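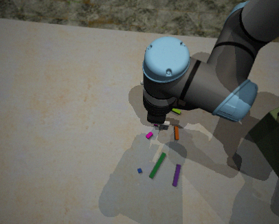
Hi all, I've got a fair bit to say about the Jinach to Skalport crossing, having walked it twice now, once in each direction, and I've been meaning to write it up for the list for ages. The question below about the slabs finally got me going! Slabs first, then. The upper plateau is bare rock broken into odd-shaped blocks, and for color and pattern you could do worse than look at the strip of ground beyond the table in the picture at the top, all dull gray and olive and brown with thin brownish lines between the blocks. Now imagine that going on for most of a morning with a paint mark every so often, and the paint mark is also brown. Whoever picked that paint has a lot to answer for.

On Thursday, April 23, 2020, a list member wrote:

> Hello everyone, long time reader, first time posting. Like most of
> you I'm stuck at home and filling the evenings with maps. I'm
> looking at Jinach to Skalport over the plateau for whenever we're
> allowed out again, probably solo, probably with a tent. I have done
> plenty of multi-day stuff but always on real trails.
>
> Three things I can't work out. Is the slab section hard to follow
> if the cloud comes down? Can you count on crossing the Retska on
> foot, or is there a bridge that isn't on my map? And how do people
> get back to the car at the end? I found a mention of an Ersoy bus
> but the page was old.
>
> Also, and feel free to laugh, I'm a bit scared of it. Is that
> normal? I've wanted to do this for years and now that I have the
> line drawn on the map I keep finding reasons to pick something
> easier.

OK so, in cloud. Yes, it's hard to follow. My first time over I had maybe an hour of it and I went from feeling like a mountain goat to feeling like somebody's lost umbrella. The marks are far enough apart that you can't see the next one from the one you're on. What I did was walk out from a mark on a bearing, and if I hadn't found the next one in 200 steps I turned around and went back to the last one I was sure of. Slow, and kind of maddening, but I never got properly lost. Second time it was clear blue all day and I could not believe it was the same place. You can see the notch you're aiming for from the minute you come up onto the flat.

If the forecast is bad, sit it out at the lake. There's good flat ground on the east side, out of the wind (mostly), and I'd carry an extra day of food just so you can make that call without your stomach getting a vote.

The Retska. There's no bridge, your map is right. There used to be a cable with a footboard and people still talk about it on old trip reports, but it was gone both times I was there. The ford is where the river splits around the gravel bars, well upstream of where the path hits the bank. Go up. Keep going up. When you think you've gone too far up you're getting close. I crossed early in the morning both times and it was knee deep on me in the worst channel, and cold enough that I said some things out loud. By late afternoon with the snow melting it comes up a lot, and I watched it do that from my tent on the far side the first year, feeling very smug. Keep your shoes on, undo the hip belt, face upstream, all the usual. If it's brown and you can hear stones rolling, put the tent up and try again at breakfast.

Getting back to the car: the Ersoy bus does exist, or it did last summer. It leaves Skalport from the fuel station, 2 a day, one horribly early and one after lunch. Cash only. It doesn't go all the way to Jinach, it drops you at the turnoff and you walk the last bit on the road. I'd do it the other way if I were you, leave the car in Skalport, take the bus on day one, and then you finish at your own car with clean socks in the trunk. Clean socks! I can't tell you. No idea what the schedule will look like after all this, so call before you build a plan on it.

Time wise I took four days with a heavy pack and plenty of sitting around. The last descent into Skalport is a knee-wrecker, loose the whole way down, and I wish I'd brought poles the first time. The spring marked near the bottom was dry on my second trip, so fill up at the lake outlet and carry it.

And about being scared. Yes, it's normal, or else I'm not normal either. I sat in the car at Jinach the first time with the engine off and ate a whole bag of pretzels so I wouldn't have to get out. I had that fizzy sick feeling right up until the first real hill and then I was too out of breath to have it. Came back a bit at the river. I don't think I'd want to do a trip like that without any of it, though I might feel differently in a thunderstorm. What did help was telling my sister exactly when to start worrying. We settled on 48 hours after my planned finish, and I wrote down who she should call, and then I could quit thinking about it.

Don't go in late season for your first one, by the way. I looked at it in December once from the Skalport side, only as far as the trees, and that was plenty for me.

I have my track from the second trip if you want it, just email me off list, the file is too big to attach here. Has anybody done the southern variant, the one that stays below the plateau and comes back to the Retska lower down? It looks like a lot of bushwhacking on the map but I'm tempted.

Stay well everybody, and happy map reading.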